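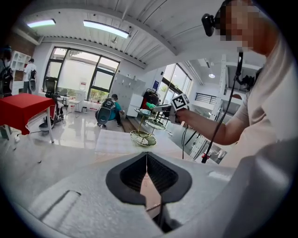 Manaia Dunstan
Redaktion Haushalt und Werkstatt

Essig gegen Kalk, Natron gegen Gerüche, Kaffeesatz gegen alles Übrige: Wer nach Haushaltstipps sucht, landet nach wenigen Minuten immer bei denselben Ratschlägen. Die meisten habe ich in den letzten Jahren ausprobiert, teils aus Neugier, teils weil Leser darauf schworen. Übrig geblieben ist wenig. Was davon taugt und was man sich sparen kann, steht im Folgenden, ohne Anspruch auf Vollständigkeit.

Natron und Essig zusammen in den Abfluss

Der Klassiker. Es schäumt, es zischt, und man hat das Gefühl, dass unten im Rohr etwas passiert. Viel passiert nicht. Die Säure und das Natron heben sich gegenseitig weitgehend auf, zurück bleibt eine dünne Salzlösung. Bei einem leicht verschmutzten Siphon mag das Sprudeln ein paar Krümel lösen. Gegen einen Haarpfropf im Duschabfluss habe ich damit noch nie etwas erreicht. Dort hilft eine Rohrspirale oder ein Streifen Plastik mit Widerhaken, beides für wenig Geld im Baumarkt zu haben. Im Waschbecken den Siphon abschrauben, Eimer darunter, ausspülen, fertig. Das ist unappetitlich und dauert zehn Minuten.

Essig und Kalk

Gegen Kalk wirkt Säure, daran gibt es nichts zu deuteln. Misstrauisch bin ich bei der Empfehlung, überall Essigessenz zu verwenden. Dichtungen aus Gummi können auf Dauer spröde werden, Marmor und andere Kalksteine werden matt, und verchromte Armaturen vertragen lange Einwirkzeiten schlecht. Ich nehme Zitronensäure, kalt angerührt. Kalt deshalb, weil sich beim Erhitzen schwer lösliches Calciumcitrat bilden kann, und dann hat man im Wasserkocher einen Belag gegen den anderen getauscht. Auf der Packung steht das meistens auch, nur liest es kaum jemand.

Und bitte: Säure niemals mit chlorhaltigen Reinigern mischen. Dabei entsteht giftiges Gas. Dass dieser Hinweis in vielen Tippsammlungen fehlt, halte ich für den größeren Skandal als jeden wirkungslosen Trick.

Kaffeesatz im Kühlschrank

Ein Schälchen getrockneter Kaffeesatz soll Gerüche binden. Mein Kühlschrank roch danach nach Käse und Kaffee. Natron in einer offenen Schale hat etwas mehr gebracht, aber der Unterschied war so klein, dass ich ihn mir auch eingebildet haben kann. Am meisten brachte es, das Fach unter dem Gemüse herauszunehmen und die Ablaufrinne an der Rückwand zu putzen. Die setzt sich gern zu. Ein Wattestäbchen und warmes Wasser mit einem Tropfen Spülmittel reichen.

Der Reis und das nasse Telefon

Ravindra Rana aus Holbridge schrieb mir im Februar, er habe sein Telefon auf diese Weise gerettet, eine Nacht im Reis, am Morgen lief es wieder. Das glaube ich ihm gern. Ich glaube nur nicht, dass es am Reis lag. Ein ausgeschaltetes Gerät, das an der Luft liegt, trocknet ebenfalls, und der Staub vom Reis setzt sich gern in die Ladebuchse. Ausschalten, Hülle ab, Karte raus, an einen luftigen Platz legen. Kein Föhn. Und mit dem Aufladen lange warten, auch wenn es schwerfällt.

Schrauben mit ausgeleiertem Kopf

Zwischen Schraubendreher und Kopf ein breites Gummiband legen, fest andrücken, drehen. Ich hielt das für Unfug. Bei kleinen Kreuzschlitzschrauben in Holz klappt es öfter, als ich zugeben mag — bei festgerosteten Schrauben klappt es nie. Dort Kriechöl drauf, über Nacht stehen lassen und am nächsten Tag mit einem passenden Bit und viel Druck noch einmal versuchen. Viele Köpfe sind übrigens nur deshalb rund, weil jemand mit einem Bit in der falschen Größe angesetzt hat. Ein ordentlicher Satz Bits ersetzt eine ganze Seite voller Tricks.

Zahnpasta als Spachtelmasse

Bohrlöcher in der weißen Wand mit Zahnpasta füllen, beliebt vor jeder Wohnungsübergabe. Sie schrumpft, sie reißt, und beim Überstreichen kann der Fleck durchkommen. Eine kleine Tube Fertigspachtel kostet kaum mehr und lässt sich schleifen. Zwei dünne Schichten sind besser als eine dicke. Den Überstand mit einer alten Plastikkarte abziehen.

Brettchen mit Salz und Zitrone

Gegen Zwiebelgeruch auf Holz durchaus brauchbar. Grobes Salz aufstreuen, mit einer halben Zitrone reiben, kurz liegen lassen, abspülen, hochkant trocknen. Keimfrei wird das Brett davon nicht, auch wenn das oft danebensteht. Für rohes Geflügel nehme ich ein eigenes Brett aus Kunststoff, das in die Spülmaschine kann. Tiefe Kerben im Holz schleift man ab, danach etwas Leinöl. Ölgetränkte Lappen danach ausgebreitet im Freien trocknen lassen und nie zusammengeknüllt in den Müll werfen, sie können sich selbst entzünden.

Alufolie in der Besteckschublade der Spülmaschine

Soll das Silber zum Glänzen bringen. Bei mir glänzte nach mehreren Durchgängen nichts, was vorher nicht auch geglänzt hätte. In einer Schüssel mit heißem Wasser, Salz und Folie funktioniert das Prinzip dagegen bei echtem, angelaufenem Silber recht gut. Bei geklebten Messergriffen lieber lassen.

Zuschriften mit Gegenbeweisen nehme ich gern an, am liebsten mit Angabe der Menge und der Einwirkzeit. »Ein Schuss« ist keine Menge.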